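Chapter 3
Working Next to the Arm

When Pillay put its first robot arms on the sorting tables at Gramport, the sorters kept their jobs but not their old tasks. Rohani Pangaribuan had packed by hand for years. Now she sets out the items, watches the arms and steps in when one stops.
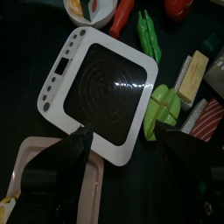
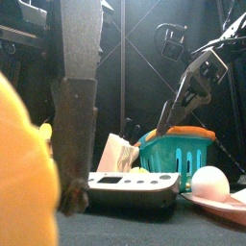
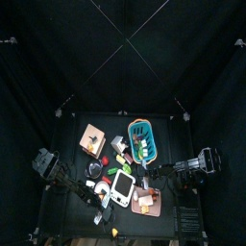 Page last changed: December

Practice work of this kind uses toy food and small household goods on a dark table. Staff learn where a gripper can reach – and where it struggles. This chapter looks at 2 things: how the working day changes, and who decides the pace.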